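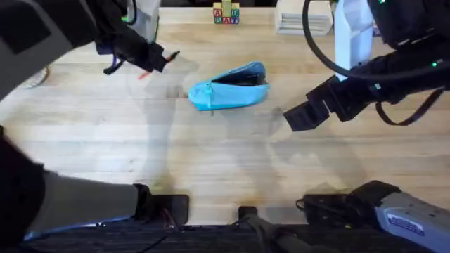 Figure 2. The Esby cell during a pouch task.

3.2 Cell Setup and Maintenance

The Esby cell is a two-arm station housed at the Clovham laboratory and used for all of the tasks reported in this paper. Both arms were mounted once, at the beginning of the study, and their bases were not moved afterward. The work surface is a wooden tabletop, left uncovered so that the policy would be exposed to ordinary grain and shadow. Cable routing required more attention than any other part of the installation. As Figure 2 shows, the cable on the right arm is carried in a wide loop down to the wrist, with a gripper held on either side of a blue zippered pouch. An earlier layout used a shorter cable, which pulled against its connector whenever the wrist turned past 60 degrees. Lengthening it removed the fault but left slack that could touch the table, and a check for contact was therefore added to the start-up routine.

Start-up takes almost 50 minutes from a cold state. The operator inspects the wrist connectors, wipes the fingertips, and runs each arm through its joint limits at low speed. The offset between the two arms is then measured with a Stidora alignment plate placed at the center of the table. If the offset exceeds 2 mm, both arms are recalibrated before any trial is recorded. Objects at the far side of the table are left in place during this step, provided that they stand outside the shared reach of the grippers.

Fingertips were replaced after every 600 grasps. Fabric items wore the pads unevenly, and the wear appeared first as slipping at the zipper edge. We followed the inspection method of the Hrynyshyn protocol, with one change: pads were examined while still mounted, under a hand lamp, and were removed only if a groove could be felt. All replacements were entered in the cell log together with the next calibration result. Trials recorded between a failed inspection and the following replacement were excluded from the analysis in Section 4.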